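Section 4: Seating the board and plugging in the power lead

We use cookies to keep this site running and to remember your settings. Accept all | Manage preferences

By now you should have both arms homed and Pop (that's my name for the little scheduler script, sorry, it stuck) talking to them over the shop network. If Pop still throws a timeout when you launch it, go back to Section 3 and sort that out first. I've tried pushing on with a flaky connection and I spent a whole evening at the Voninia shop picking a bent pin out of a header.

This section covers putting the practice board in its tray, teaching the arm where the plug goes and running your first slow insertion. Set aside an evening for it. My first go took 11 tries before the plug went home, and I was pretty chuffed with that!

Before you start

1. Switch off the bench supply and pull its lead out of the wall. The practice board never gets live power in this section, we're only doing the mechanical part.

2. Clear the bench of anything you don't need. Screws love to roll under a tray and tilt it just enough to wreck your alignment.

3. Set the speed limit in Pop to 200. The default is 2,000, and that's far too quick when there's a connector at the other end. 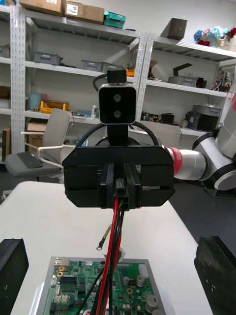

4. Check your wire bundle for kinks. A lead that's been coiled tight for months wants to spring back, and it'll twist the plug in the fingers right when you need it straight. I hang mine off a hook overnight with a bulldog clip on the end.

CAUTION: Keep your hands out from between the arms whenever the motors are enabled, even if they're sitting still. Pop can wake them up without much warning.

Seating the board

5. Put the board in its tray and press gently at the corners. You want it flat with no rocking. If it rocks, lift it out and look for grit underneath.

6. Set the tray where the arm can reach every connector without stretching. Jog through all four corners at hover height before you commit to a spot.
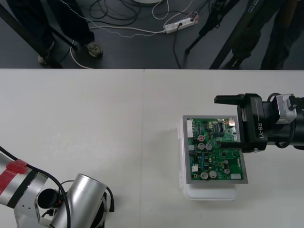

Height matters more than I expected when I started this build. With the tray flat on the bench, my wrist ran out of travel before the fingers got low enough, and I kept getting joint limit errors on the far side. Sitting the tray on top of a plastic container gets you out of that trouble, and any shallow one with a firm lid will do. Give it a nudge with your finger. If it slides easily, put a bit of non-slip drawer liner underneath.

7. Save the tray position in Pop under a name you'll recognize later. I've got an old one called "test2final" and I have no idea what it's for.

NOTE: If anybody bumps the bench, redo step 6. I know it's a pain. A couple of millimetres is plenty to miss a socket.

Teaching the plug

8. Close the gripper on the plug body, never on the wires. Start with the grip force low and bring it up until the plug stops twisting when you wiggle it.

9. Jog to just above the socket and save that as your approach point. Then creep down until the plug just touches the lip, and save that one too.

10. Load the Pullport settings file. Pullport is the add-on that watches the motor current and backs off if the push gets too hard. The limit in my copy is 566 and it's been fine for the plugs I use, but yours could be fussier, so start lower and work up.

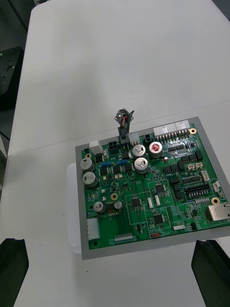 What if the plug goes halfway in and stops?

Back the arm off to the approach point and check the angle before you touch the force limit. It's nearly always a plug that's shifted in the fingers, so let go, grip it again and have another run at the same speed. Only raise the limit once you've had a few straight attempts stop in the same place.

11. When you've got a clean insertion, save the whole routine and copy the file somewhere safe. I keep mine on the shared drive in the Piditz folder, next to the gripper drawings.

12. Disable the motors, wait for the brakes to click on, and unplug the lead by hand. Pulling it out with the arm is its own headache – I get into that in Section 5.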